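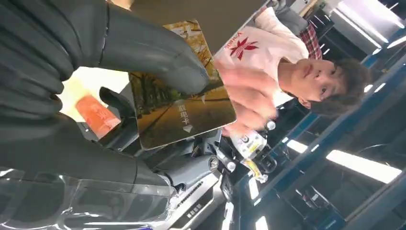

Printed photo card: an avenue of trees in autumn colour.

Section 2: Loading card stock and making your first print

Now for the fun part! By the time you reach this section your Trumovora should be unpacked, plugged in and sitting on a level surface with its lid closed. If the power light is still blinking, go back to Section 1 and finish the warm-up.

Choosing a picture

Pick something with plenty of colour in it for your first card. Autumn leaves are a favourite of ours, and so are market stalls, gardens and harbours (anything with strong yellows and a bit of pale sky will show you straight away how the printer handles both ends of the range). Save black and white for later, once you've set the grey balance in Section 4.

Loading the card

1. Slide the feed tray out until it clicks.
2. Fan the cards with your thumb and tap the edges square on the table.
3. Place the cards in the tray with the glossy side facing up. Handle them by the edges.
4. Move the blue guide in until it just touches the stack.
5. Push the tray back in. The display changes from NO CARD to READY.

Note: Mogensen card stock comes in smooth and linen finishes, and both feed beautifully. If you're using another brand, run a single sheet first and check that it comes out flat.

Caution: Do not load damp, bent or previously printed cards. A curled corner can catch on the roller and scratch the one behind it.

Making the print

1. Connect your phone or computer as described in Section 1, then open the print window.
2. Choose your picture and set the layout to Full Card. Rotate it if the preview is sideways.
3. Drag the corners of the preview to crop. Keep faces and lettering well inside the dotted line, as the outer strip is trimmed away on borderless prints.
4. Set the paper type to match your stock. This setting makes more difference to colour than any other, so do take a second to check it.
5. Press Print and let the card come all the way out before you touch it. The card passes through the rollers several times and will poke out of the back of the printer on each pass.

Caution: Keep the space behind the printer clear. Never pull on a moving card.

Lay the finished print face up, away from direct sun, and leave it overnight before you slip it into a sleeve or an envelope. It's hard to wait, we know!

If the colours look off

Too yellow: choose Cooler in the colour menu, one step at a time.
Too dark: raise Brightness before you touch Contrast.
Pale stripes across the card: run Clean Head, then print the test card again.
Washed-out sky: turn off Auto Enhance. Many phones have already brightened the picture once.

Write your favourite settings on the back of the test card in pencil. Eluned Hopkin, who works at our Idness workshop, keeps a whole shoebox of them, and they're a great help when you change stock.

Checking the print counter

Hold Menu for two seconds to see the total. The number includes test cards and cleaning passes, so a reading such as 2,364 will be higher than the number of cards you've kept. The display reminds you when the rollers need a wipe; see Section 5.

Spare trays and guides can be ordered from our Irngate counter. Have the serial number from the underside of the printer handy when you get in touch.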